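Desside Parts Register – Set-up Guide
Section 4: Setting up storage locations and stock codes

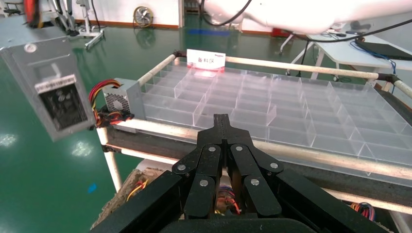 Before any stock can be received, the register needs at least one site, one zone and one location. Complete this section while signed in as an administrator. Standard users can view locations but can't create or rename them.

4.1 Create a site

1. Open Settings, then Sites, and select New site.
2. Enter a site name of up to 32 characters. Apostrophes and slashes are rejected.
3. Choose the time zone. Stocktake reports use this setting, even when the person running the report is in another state.
4. Select Save.

Note: The first site you save becomes the default. To change it later, open the other site and tick Use as default.

4.2 Add zones and locations

1. Open the site and select Zones.
2. Enter a code of two to four letters, such as PSU or CAB.
3. Select Generate locations and enter the first and last numbers.
4. Check the preview. Codes are padded to three digits, so location 19 in zone PSU appears as PSU-019.
5. Select Confirm.

Caution: Location codes can't be reused once they have been archived. If the preview is wrong, select Cancel and start again from step 2.

A single site can hold 2000 locations. Sites migrated from Petchrat keep their old codes, including any in lower case.

4.3 Print labels

1. Tick the locations you need and select Print labels.
2. Choose a label stock. Istia rolls are listed first; other sizes are under Custom.
3. Print a test label and scan it from the Receive screen.
4. If the scan returns Unknown code, set print density to Dark and repeat step 3.

Note: Labels carry the location code only. Changing a zone's description doesn't mean reprinting.

4.4 Assign a stock controller

Each site needs one named controller to approve adjustments. Open Site roles, select Controller and pick a user from the list.

Section revised 12th October by Sombat Saengthong, Ergate documentation. For importing existing stock from a spreadsheet, see Section 5.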